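Site: Dasero unit, Trendelora Business Park, ground floor and mezzanine
Walked by: Ornella Dal Bello
Accompanied by: Ermanno Pace, for the first half, until his phone rang
Date: 18/12/2024

Marks are **OK**, **Fix** or **Again**. "Again" means it was on the last sheet, from March, and I have simply copied my own sentence across.

## 1. Ways out

- [x] **Front door opens from inside without a key** - OK. It sticks, then gives all at once. Plane the bottom edge before it throws somebody into the parking lot.
- [ ] **Rear exit clear to full width** - Again. In March it was a pallet of printer paper. Now it is a Christmas tree, with lights, plugged in. I admired it and asked for it to be moved.
- [x] **Exit signs lit** - OK, all of them, including the one over the supply closet. The closet is not an exit. Please take that sign down.
- [ ] **Stair to mezzanine** - Fix. Third tread from the top has lost its nosing. The yellow tape over the gap has been walked on so much that it is now a hazard of its own.

## 2. Fire

- [x] **Extinguishers in date and on brackets** - OK. 14 listed, 14 found. One was holding a door open and has gone home.
- [ ] **Fire doors close on their own** - Fix. The kitchen door closer leaks oil and lets go halfway. Ermanno says it "mostly closes," and I have written that down so he can read it back.
- [ ] **Alarm panel** - Again. Showing a zone 3 fault. The sticker over the fault light has been removed and should not come back. Call Curkent and get a visit date in writing.
- [ ] **Drill held since last inspection** - Fix. The log has one entry, "went fine," with no date, no head count and no time to clear.

## 3. Electrical

- [ ] **Extension cords** - Fix. The heater under the front desk runs off a power strip, which runs off another power strip, which I followed as far as the fish tank. The heater goes straight into the wall or it goes away.
- [x] **Breaker panel reachable** - OK, three feet clear in front. Thank you to whoever moved the bicycles.
- [x] **Breakers labeled** - OK, though "Dave's lights" will need explaining to anybody who arrives after Dave.
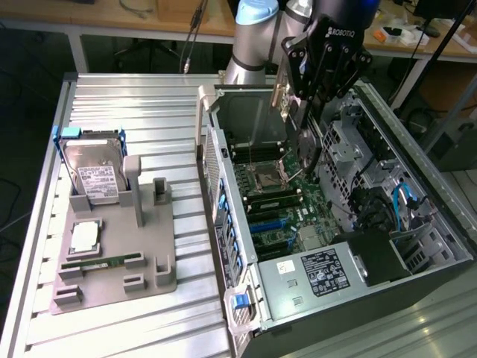
- [ ] **Outlet covers** - Fix. Cracked cover by the water cooler, missing cover behind the copier. Both are cheap parts and a short job with the circuit off.
- [ ] **GFCI outlets tested** - Fix. The kitchen one tripped and reset as it should. The restroom one did nothing when I pressed the button, and it did nothing the second time with more force.

## 4. Floors, shelves and the kitchen

- [ ] **Mezzanine load sign** - Again. There is a sign. It faces the wall.
- [ ] **Shelving anchored** - Fix. Two bays of the Alemayehu shelving are bolted down and the end bay is leaning on its friends. Heaviest boxes are on top, naturally.
- [x] **Floor drains** - OK.
- [ ] **First aid kit** - Fix. Contains burn gel, one glove and a menu. Restock from the list inside the lid.
- [x] **Microwave** - OK electrically. I have no box for the rest of it.

## To do before I come back

1. Tree away from the rear exit, same day.
2. Curkent out for the zone 3 fault.
3. Restroom GFCI replaced. Tape it off until then.
4. Stair nosing and kitchen door closer. The quote for the pair is $399, and Ermanno has it in his inbox, unread when I left.

Signed copy goes on the board by the time clock - on top of the pizza coupons, please.

O. Dal Bello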